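How Does a Washing Machine Get Clothes Clean?

You play outside, you spill some juice, you wipe your hands on your shirt. By the end of the day your clothes are dirty. They go into the washing machine, and later they come out clean. What goes on in there?

Water, soap and movement

A washing machine does the same job people used to do by hand in a tub. It needs water, it needs soap (called detergent), and it needs to move the clothes.

Water alone can rinse off mud, but it is not good at removing grease. Butter, sunscreen and the oil from your skin do not mix with water. Detergent helps. One end of each tiny piece of detergent sticks to water, and the other end sticks to grease. When the clothes move, the detergent pulls the grease off the cloth and into the water, and the dirty water drains away.

Inside the drum

The round metal tub that holds the clothes is called the drum. In a front-loading machine, the drum lies on its side and you put the clothes in through a door at the front. As the drum turns, it lifts the clothes up and then lets them fall back down with a splash. This happens again and again.

The drum has lots of small holes in it. Water comes in through the holes and goes out through them too. Around the drum is a second tub with no holes like these, and it keeps the water from spilling into the rest of the machine.

Why doesn't the door leak?

Around the opening there is a thick ring of rubber called a gasket. When you shut the door, the glass presses against the rubber and closes the gap. The door also locks while the machine is running. Never pull on it to get it open.

The big spin

At the end of the wash, the drum spins very fast. Some machines turn more than 500 times in one minute. The clothes are pushed against the wall of the drum, and water flies out through the holes. The clothes are still damp after this, but they are no longer dripping.

Getting the laundry ready

Mitsuko Fujimoto teaches a home skills class for children in Plundmont every Wednesday. Her students learn these jobs first:

Check every pocket. Tissues fall apart in the wash and leave white bits on everything.
Turn socks the right way out.
Close zippers.
Put bright red things in a separate pile. New red cloth can lose some of its dye, and the dye can turn white socks pink.
Ask an adult to measure the detergent and start the machine.

Safety first – a washing machine is not a place to hide or play, and pets should stay out of it too. Detergent can hurt your eyes and make you sick, so leave it to the grown-ups.

Words to know

Detergent: soap made for washing clothes
Drum: the metal tub that turns
Gasket: a rubber ring that keeps water in 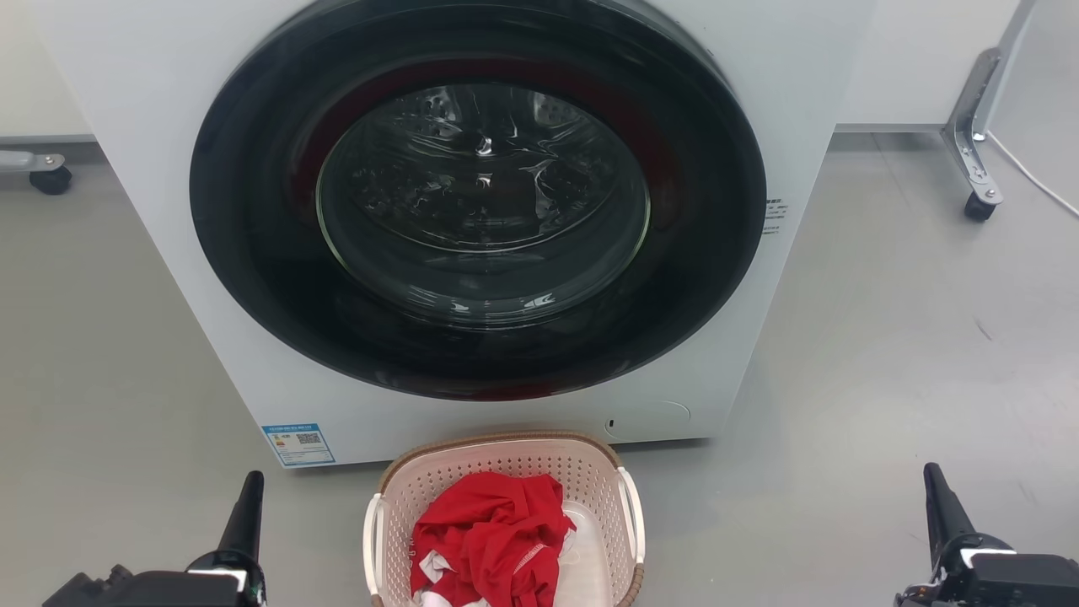

A front-loading washing machine. Look for the dark red gasket around the glass and the small holes in the drum.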